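**Mireck puts the table first, and everything else back in the cupboard**

Kashindye, April 2018

Mireck, the furniture workshop behind the Endileo bench and a number of very patient bookcases, has announced a table. It has a top and legs. It does not fold, charge a telephone, rise to meet its owner or contain a hidden compartment for cables. The company would like it known that this took two years.

The Brement table goes on sale in July from the Kashindye showroom and by order. It comes in two lengths, 2000 mm and 2210 mm, the longer one having been added after Godfrey Kimaro, who runs the workshop, tried to seat his family at the shorter one and lost an uncle to the sideboard.

"People kept asking what was new about it," said Mr Kimaro. "I told them the top was flat. They waited for me to go on."

**A pale top, left alone**

The Brement has a pale wooden top with a matt finish, and the grain is allowed to do as it likes. Mireck makes no attempt to match one table to the next. Some tops have long straight streaks from end to end. Others wander off into loops halfway along and come back when they are ready. Customers who visit the showroom may choose their own top from those in stock, a process that was expected to take ten minutes and has so far, with the first visitors, taken most of an afternoon.

Jeptoo Mfinanga, who selects the timber, has given up trying to hurry them.

"You show someone six tops and they say they all look the same," she said. "Then they go quiet. Then they start telling you that one has a river in it. By four o'clock they've fallen out with their husband over it."

Buyers ordering from a distance will be sent a photograph of the top set aside for them and may refuse it once. The first version of the policy allowed refusals without limit. It lasted through the trial orders, during which a single customer in search of "something calmer" saw every top in the building and then bought the first.

The finish is matt because Mireck's customers eat under lamps. The workshop's previous table, the Endileo dining model, had a gentle sheen that was much admired in the showroom and which, at home, allowed diners to study the underside of their own light fitting throughout the meal. The Endileo dining table has been withdrawn. The bench of the same name continues, as people tend to be sitting on the shiny part.

**On crumbs**

A pale top raises a question, and Mireck has been asked it by almost everyone, including the firm that delivers its sandwiches. Yes, it shows things. Pepper shows. Burnt toast shows. A single tea leaf shows from the doorway.

The company considered a darker stain and made up two samples. Both hid pepper perfectly and displayed flour, dust and fingerprints as though they had been hung in a gallery. The pale top was kept.

"Every table shows something," said Caroline Kimaro, who looks after finishing and who has wiped down more Brement tops than anyone living. "With this one you can at least see what you're wiping. I've had dark tables. You find out about the jam with your sleeve."

Care instructions run to half a page. They ask for a damp cloth, followed by a dry one, and for hot pans to be put on something else. An earlier draft ran to four pages and included a diagram. Mrs Kimaro read it, asked who it was for, and returned it with most of it crossed out. The surviving half page is supplied with each table, along with a small tin of the finish for repairs and a cloth, which the workshop fully expects to be used on the car.
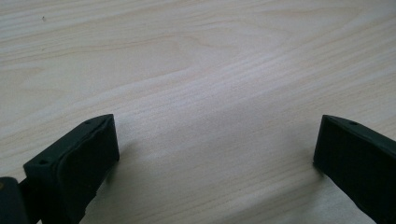
*A pale wooden tabletop, with the grain running in loops and long streaks. The tiny dark speck is not part of the grain.*

**Legs, briefly**

The legs are bolted on and can be taken off again with the key supplied. Mireck arrived at this after following the progress of an early glued version up the stairs of a third-floor flat. It reached the second floor. The customer, who was very decent about it, now has a Brement with removable legs and a landing that has since been replastered.

Two adults can put the table together. The workshop timed several pairs doing so but has decided against publishing the results, which said more about the couples than the table.

Seating is left to the buyer. The shorter table takes six people in comfort and eight who are fond of each other. The longer one takes eight, or ten at the sort of meal where someone is always up fetching something. The Endileo bench tucks under both, provided it is pushed in, and Mireck can offer no guarantee that it will be.

**Living with one**

Before going on sale the Brement spent the winter in a handful of households in and near Kashindye, where it was used for homework, marmalade, tax returns and, in one house, a jigsaw that prevented it from being used for anything else until the middle of February.

Dennis Langat had one of the longer tables in his kitchen. He was asked to keep a notebook of any faults. The notebook came back with three entries. The first concerned a wobble, later traced to the floor. The second said "cat". The third noted that since the table's arrival the family had begun clearing it every evening, for the look of the thing, and that everything formerly kept on the old table was now on the stairs.

Mireck has noted the point about the stairs and is looking into a shelf.

**Prices and how to order**

The shorter Brement costs 1163 and the longer one 400 more, legs included. Mireck has been asked to point out that legs are included, following a misunderstanding with a competitor's price list which the company is too polite to describe. The old table can be taken away on delivery if it has been emptied first. The drivers have asked for that last part to be put in bold, and have been told that this sentence will have to do.

Orders placed before the July opening will be made up in the order they arrive. The workshop finishes the tops by hand and does not intend to speed up, a position on which Mr Kimaro has been approached several times by people with charts.

The Kashindye showroom has both lengths set up and ready to be leaned on. Visitors are welcome to bring their own chairs to check the height, and to bring lunch. Crumbs will be dealt with by Mrs Kimaro, who will not say anything, although they will know.

**About Mireck**

Mireck makes tables, benches and bookcases in its own workshop at Kashindye. It has no plans to make a chair, having made one.

**Press enquiries**

Emmanuel Ondieki, Mireck, Kashindye. Further photographs of the Brement are available on request, as are samples of the finish on offcuts of the same timber. Please say which you would like. The offcuts are heavier than they look and the postage was a surprise to us all last time.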